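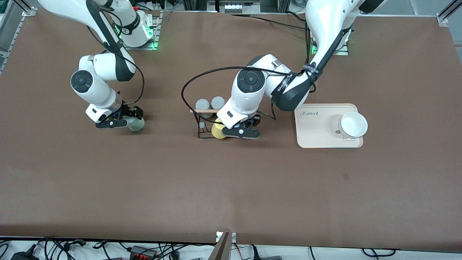

The first question to come back on our spring notice was from Nasrallah, who wanted to know whether the new fingers were any better than the old ones on a smooth rim, or whether we were simply fond of them by now.

It is a fair question, and one we have spent a good part of July trying to answer properly. The trial sets two parallel grippers against each other, the Pultavar and the slimmer Kernus, on the sort of crockery you would find beside anybody's sink – cups, a bowl, a tray and a wire rack. Both arms run from the same controller with the same settings, so that whatever difference turns up ought to come from the fingers themselves.

We have now logged 1,156 grasps out of the 3,410 we have planned, and 189 of those ended in a slip or a second attempt. Most of the trouble came with cups lying on their sides close to the rack, where there is very little room for a finger to get round (anyone who has emptied a crowded draining board one-handed will sympathise!). Bowls have been kinder to us than we expected, and the wrist camera has helped a great deal in finding the rim before the fingers close.

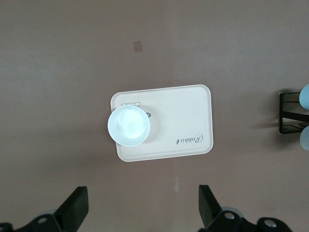 Wanari Manipulation Group – News

Next we shall be swapping the rubber pads for a softer set and repeating 700 of the grasps, keeping the lighting just as it is, and after that we would dearly like to try a second wrist camera with a wider lens. The grasp logs will go up on the group's pages once they have been tidied, and we are always glad to hear from other labs who have had a go at the same sort of thing, particularly with heavier bowls.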